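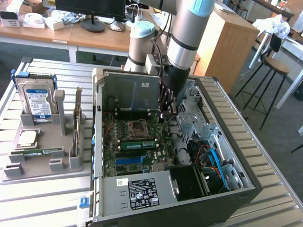
Gripper over the board, RAM stick and processor in the fixture

Arm stops dead on the RAM step, then drops the stick
Started by pestthorpe_bench, Monday, January 11, 2021

pestthorpe_bench wrote:
Right, I'm stumped. We've got an arm doing PC rebuilds at work (old Dell towers, laid on their side) and it's been lovely for weeks. Since we came back after the break it keeps throwing code 501 partway down to the memory slots. It stops, fine, but then when I clear the fault the gripper opens! The stick falls wherever it likes. On Friday one landed edge-on in the CPU socket, and you can guess what the pins look like now. Force limit is at 7, speed at 100 per cent. Anyone had this?

sescombe wrote:
Speed at 100 going into an open case?? Bring that down before you do anything else. There's a drive cage right next to where you're working.

pestthorpe_bench wrote:
It slows for the last bit, I'm not a complete animal. But yes, fair.

lilleo_mark2 wrote:
I'd look at the cable before the speed. Ours ran down the arm to the gripper a lot like yours and it was pulling tight at full reach. Looked fine parked, then you'd get a stop every time it went low. Two clips moved, sorted.

sescombe wrote:
Could be the cable, but that doesn't explain the fingers opening on reset. That's a setting. On a Baxter I used years ago the first thing I checked on any gripper we fitted was what it did after a stop. I'd want it holding until I told it otherwise.

lilleo_mark2 wrote:
Disagree a bit. If somebody's got a finger trapped, I want it to let go.

sescombe wrote:
Then you have a proper release button for that. Letting go because someone cleared a message is daft, and whoever's clearing it is probably leaning over the thing.

pestthorpe_bench wrote:
Er, yes, I was leaning over it. Had my hand in by the socket as well. Point taken.

Went and looked just now: cable goes taut over the far slots (cheers lilleo) and the gripper is set to open on reset. I've changed it to hold, given the cable some slack and dropped the speed. Trying it tomorrow with a dead board and a scrap stick. Still need a new motherboard, if anyone's got one going cheap?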